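Notes from the Sutotow visit — Domestic Robots, week 3

For those who missed the coach, and for those who were on it and wrote nothing down (you know who you are!), these are my notes from our afternoon at Sutotow on Tuesday, October 8, 2019. You'll want them for the write-up.

The place is on the Bromton estate, up the stairs past the bike racks, and they've done one corner up as a living room. The job we watched was tidying a sofa, and most of that comes down to one thing: picking up a cushion. I know, I know. But think back to the pick-and-place sums we did with wooden blocks. A block has a shape and keeps it. Cloth gives way wherever you press it, so the place you planned to grip has moved by the time you get there. Have a look at how the weave pulls towards the pinch. 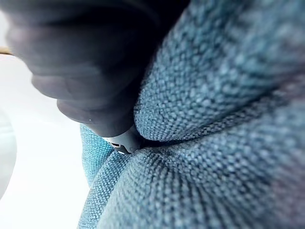 So the first thing to get into your heads is that grip force and grip position can't be worked out separately with soft stuff. Squeeze harder and you gather more cloth, and then the weight hangs differently, and then your sum for the lift is wrong. The team told us they'd logged 500 tries at the cushion task and called 86 of them failures. I'd like you all to have a go at saying what "failure" ought to mean before you read their handout, because I bet we get several answers.

The second thing is where the arms wait between moves. The two-armed machine works from a view looking down on the sofa, with both hands in sight, and that gives it a fair idea of where they are compared with the furniture. It also means the hands can get in the way of what it's trying to see. There's a trade there and I'd like a paragraph on it.
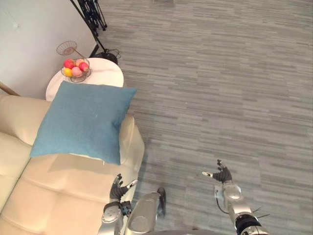 Kourosh Ghorbani asked why anyone would bother with fingers at all when a plain two-sided gripper is cheaper and has far less to go wrong. Good question, and we spent most of the tea break on it. My own view is that it depends how many different jobs you want out of one hand — for cushions alone I'd take the simple gripper every time. Read Taheri, chapter 3, before you argue with me.

Last bit: clutter. A sofa with a table close behind it is a nasty place to swing an arm, and a path that's fine for the hand may be no good for the elbow. Sketch the room from above and mark where you'd refuse to let the arm go.

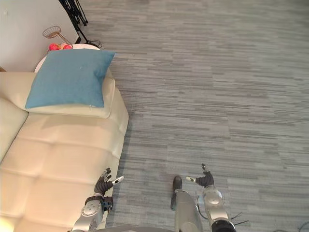
One of you wondered on the coach home whether it wouldn't be easier to just move the table. Well, yes, and plenty of firms do exactly that! Put it in your write-up, but say who does the moving and how often.

Write-ups go in the tray outside room 124. The Plastska gripper sheets are in there too, so help yourselves.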